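Notebook, cell 2
Sunday, March 30, 2025

Right, the gripper fault. I came in meaning to do an hour of tidying and stayed until the heating went off, so this is long. Zoltán, the bit you need before you touch anything is at the end under "State of the cell".

Quick recap for anyone who missed it. On the clearing job (pick the loose things off the table one at a time, put them in the tray) the wrist gripper started opening by itself partway through a lift. No error, no red light, program still running happily, arm carrying on to the tray with nothing in the jaws and then going through the motions of letting go. First time I saw it I thought I'd been daydreaming and missed the pick. Second time I was standing right there and watched the piece go. It landed flat on the tabletop with a bang that made me spill my tea. No damage to the piece or the table, small damage to the notebook (see brown patch, previous page).

What makes this one so interesting is that it's selective! The cups were fine all week. The wooden pieces were fine if the arm took them low and lifted straight up. It was only when the wrist rolled over to get at something leaning that we got the drop, and even then only sometimes. My first guess was grip force: a tilted board gives you a poor bite, the pads meet an edge instead of a face, it slips, end of story. Very reasonable guess and completely wrong. If it had slipped, the jaws would have closed further on nothing and the position reading would have gone down. I pulled the log and the reading goes up. The jaws opened. Something told them to.

So, three suspects this morning. One, the task program sends an open command by mistake. Two, the Plakis controller is resetting and going to its start position, which for us is open. Three, something electrical between the two.

Suspect one went quickly. I searched the command record for the whole of run 410, where we had the worst of it, and every open command in there sits next to a tray drop where it should be. Nothing in the middle of a lift. I like it when the software is innocent, it saves a week.

Suspect two is where it got good. The controller keeps a little counter of how many times it has started up, which I had never once looked at. It read 254. We've power cycled that cell perhaps twice a day since it was built, and it hasn't been built very long. I wrote the number on the whiteboard, ran the arm through a slow roll from one side to the other with the jaws closed on nothing, and looked again. 255. Did it again. Still 255. Did it again, a bit faster: 256. I may have shouted. 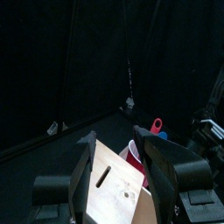

After that I wanted to know exactly where in the roll it goes, so I slowed the wrist right down and listened. You can hear the gripper restart if the room is quiet, it gives a tiny double tick as the motor finds itself. It comes in the last part of the roll, when the cable at the wrist is wound up tightest, and it doesn't come at all if I hold the cable loosely in my hand and feed it round. (Done at crawling speed, with the stop button in my other hand, and I still don't recommend it. See safety note.)

Took the wrist cover off. The power cable runs through a clamp and then straight into the connector with hardly any slack after the clamp. At full roll it's pulling sideways on the plug. The outer jacket looks perfect, which is why we passed it at the last check, but when I bent it back and forth by the clamp with the meter across it the reading jumped all over the place. So the copper inside is nearly through, right where the clamp bites. Everything is there: tight cable, sharp clamp, lots of rolling, a conductor down to a few strands that part for a moment and touch again. The supply blinks, the controller restarts, the start-up routine opens the jaws, and by the time anybody asks it how it is, it's fine thank you.

I checked the build notes and the cable was last changed in August, when we swapped the Vokine mount for the shorter one. Shorter mount, same clamp position, less slack. That was me. I remember being pleased with how neat it looked.

Fixes done today:

New cable from the spares drawer (the Lam one, slightly softer jacket, same plug). Left a proper loop after the clamp, big enough that at full roll either way I can still get two fingers under it.

Filed the edge of the clamp and put a rubber strip inside.

Changed the start-up setting on the gripper so it holds where it is when power comes back, and doesn't move until it's asked. This should have been set from the beginning. An opening hand was a sensible default when the cell only handled foam blocks and it hasn't been sensible for a long time.

Added a check in the task program: it reads the start-up counter before each pick and again before each move to the tray. If the number has changed, the arm stops where it is and puts up a message. Took me longer than the cable did, mostly down to me spelling "counter" two different ways.

Then testing. First with the old cable back in, to see whether the new check catches the fault. It does! Rolled it hard a few times, the counter ticked up, the arm stopped dead with the message on the screen and the jaws still closed on the test block. Lovely thing to see. Then new cable in, and a long loop of nothing but rolls, side to side, jaws closed. 618 rolls, no restarts. After that a proper clearing run with tilted pieces, propped up at the sort of angle that was giving us trouble. 323 picks over the afternoon. A few missed grasps, which are a separate matter and to do with the approach angle, but not one drop in the air and the counter hasn't moved.

Safety note. We were treating this as a nuisance and I think that was a mistake. A gripper that lets go when its power blinks is a thing that can drop whatever it's holding on whoever is leaning in, and we do lean in, all of us, to straighten pieces between picks. The parts here are light. The ones on the Fleteo job are not, and that cell has the same controller and, I'd bet lunch on it, the same start-up setting. I've put a tag on it and written to the group. Please don't run it until somebody has looked. Looking takes five minutes: settings page, third tab down, start-up behaviour, should say hold.

The flip side, which I want us to talk about properly before we copy the setting everywhere: a gripper that holds through a power loss also holds if it's got somebody's finger. On this model you can back the jaws off by hand with the power out, I tried it and it needs a good push but it goes. I don't know if that's true of the bigger one. Find out first.

Also my own telling-off. Feeding the cable round with my hand while the arm was live was daft, slow or not. A length of tape and a hook would have done the same job. If any of you catch me doing it again you're allowed to press the button.

Things I still don't understand:

Why the log shows nothing at all. The restart takes a fraction of a second and the program asks the gripper for its state far less often than that, so I can see how it slips between two questions, but I'd have expected at least one failed reply over a whole week. Might be that the driver quietly tries again and never tells us. Worth reading the source.

Whether the same thing explains the odd frozen wrist camera picture we had on the same days. The two cables share the clamp. The camera one measures fine but I only bent it a little, it's the last one we've got. Two more ordered.

Whether the other arm has the same trouble on the way. Its mount is the older, longer one so it ought to be all right. I read its counter and wrote it on the tape on the base, so we can compare at the end of the week.

State of the cell: powered down, stop button in, wrist cover OFF (screws in the lid of the blue tin, four of them, don't use the long one). Old cable is in a bag on my desk with a knot in it so it can't sneak back into the drawer. New check is on the branch called holdcheck, not merged. Zoltán, if you could read it over before it goes in I'd be very grateful, especially the part that decides when it's safe to carry on after a stop. At the moment it never decides that, it just waits for a person, and I'm inclined to leave it so.

Tomorrow: cover back on, one more long run with tilted pieces — same speeds as run 410 so we can compare them fairly — and then the missed grasps. I've got an idea about the approach angle and I'm quite excited to try it.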